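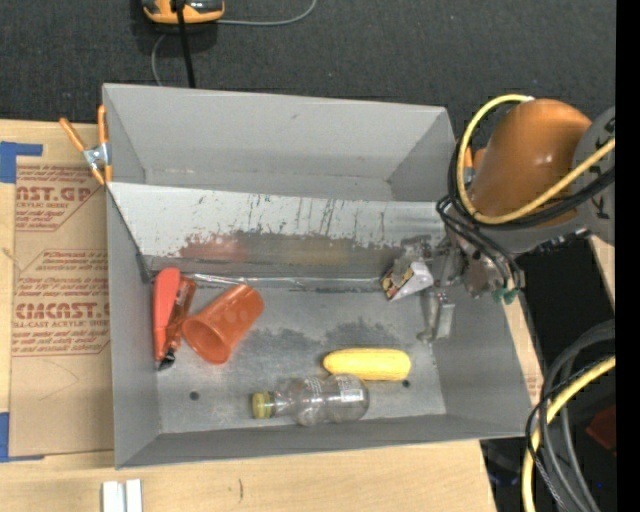 Grasp planner keeps choosing the divider

mwong_91
Our bin picking stack (Hundell planner, depth camera, suction off for now) scores grasps on the sloped divider higher than grasps on the clear bottle. Segmentation gives me a mask for the slope about one frame in 3. I already raised the minimum height above the floor. No change.

Boyang Dai
Mask out the bin before you sample. You know its pose, so subtract the CAD model with a few mm of margin and plan on what's left.

mwong_91
The rims are fine with that. The slope is scratched and the depth on it is noisy, up to 50 mm off in spots.

enis_d
Then subtraction won't save you. Average a few frames of the empty bin and use that as background.

Boyang Dai
Disagree. That breaks the first time someone bumps the bin.

enis_d
It's clamped, so just redo the background every morning. We've done 600 picks a day like that.

huiling.p
Separate problem: the bottle. A transparent object gives you almost no depth, so its score will stay low whatever you do to the divider. Get the mask from RGB and fit a plane to the floor under it.

mwong_91
Trying the averaged background first, then RGB for the bottle. Will post logs in May.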